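Subject: Re: [small-kitchens] Silicone counter mats vs. fabric drying mats
Date: 2023-04-18

> I've now read three separate articles saying you should throw out any
> cloth mat on your counter and switch to silicone. The Flenduvley one
> is supposed to last for years, wipes clean in seconds, and keeps
> the counter underneath from staining. Has anybody here made the
> switch? We rent in Dakport and the counter is narrow, so whatever I
> buy will be sitting there all the time.

I'd want to know who wrote those articles. Two of the ones I found had a "buy now" button under every paragraph, and the third was copied from one of the other two, typos included. None of them said how long they had tested anything.

I did buy the Flenduvley last September. It does wipe clean, I'll give it that. But water stays on top of it in a puddle until you tip it into the sink, and with a rack full of plates on it you aren't going to tip it anywhere. So you end up putting a dish towel on the mat, and then you own two things doing one job. Mine also picked up the smell of dish soap and passed it on to a loaf of bread.

As for "keeps the counter from staining" - any mat does that if you lift it now and then. Leave any of them flat for a month and see what you find underneath. The seam by our sink went dark under silicone, same as it did under cloth.

We're back to a printed one with stripes and a cat on it, and it lives on the counter full time.
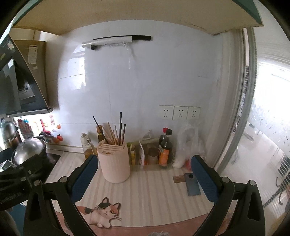 The striped mat, cat along the front edge.

The claim I trust least is "lasts for years." Compared to what? A cheap mat that goes through the wash every week also lasts for years if you don't mind it fading. My neighbor in the Plulesberg building has had hers through five moves and it looks terrible and works fine. Nobody is going to write an article about that one.

What I'd check before spending money:

- Measure the depth of the counter, then measure it again at the faucet end. Ours is narrower there than the landlord's drawing says.
- Look at where the edge of the mat would end up next to the stove. I don't believe the heat ratings on the packages, for either kind. Leave a gap.
- Find out if it fits your washer. The extra-large Segura didn't fit ours without folding, and it came out with a crease that never left.

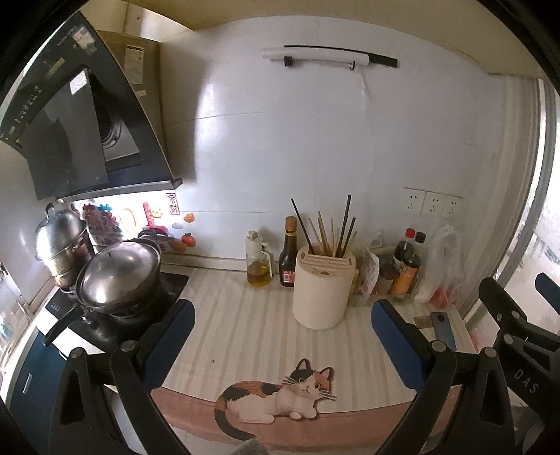

Same mat, with the counter running across.

The germ argument comes up every time this subject does, so I'll get ahead of it. Yes, a damp cloth mat left in a heap will start to smell. So will a sponge, and people keep those for longer than they'd like to admit. Hang the mat over the oven handle at night and wash it with the towels. I have yet to see a comparison that did that with the cloth one before declaring the silicone one the winner.

If you already own silicone and like it, keep it. I still use mine under the dog's water bowl, where a puddle that stays put is a good thing. But I wouldn't replace a mat that works on the strength of three articles, and I'd be careful with anything sold as a "system" - the Flenduvley people wanted another order from me for the matching tray, which is the part that drains.

Does anyone have one of the ridged ones that slopes toward the sink? I'm curious if the slope does anything on a counter that isn't level. Ours leans toward the wall.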